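Milagros Espiritu came to the Drurneo rural family medicine track as a resident, and now she directs it. We met in her office at 5 in the afternoon, between her clinic and a telephone meeting with the hospital in Navarro.

"The first year is the most difficult one to plan," she said. "The residents belong to the big hospital for many weeks, and at the same time I want them to know our patients."

For this reason, every first-year resident keeps one half-day of clinic each week, also during surgery and intensive care.

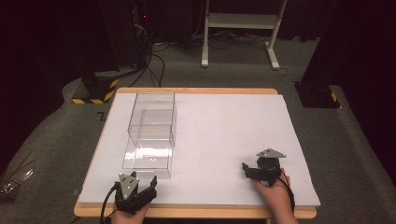
How many residents does the track accept each year?

It takes two, and Espiritu does not want a bigger number. The clinic in Drurneo has enough patients for them, but the delivery unit is small, and each resident must attend births regularly.

The second year starts in August with obstetrics. Residents work there under Trinidad Manalastas, a midwife who has taught in Drurneo for a long time.

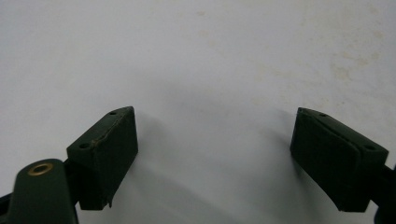 Espiritu remembers her own nights in that unit. "Trinidad let me make the plan first, and only after that she told me what she would change. I was slow, and she waited." She has asked all teachers of the track to work in this manner, although some of them find it hard when the clinic is full.

The housing question is still open. Residents now share an apartment near the clinic, but during the Navarro months they must drive back late.

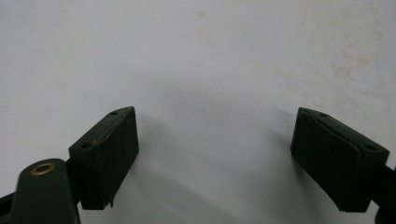 "I have written to the hospital about a room for them," Espiritu said. "They answered politely. I will write again." Shiela Baluyot, who finished the track last year, told me by telephone that the driving was the part she liked least. She stayed in Drurneo anyway and sees patients there four days a week.
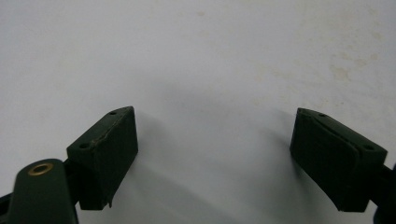 Applying to the track

Candidates apply separately from the main program and visit the clinic for one full day. Espiritu reads every letter herself. "I look for a person who can explain why a small town," she said. "It can be a simple reason."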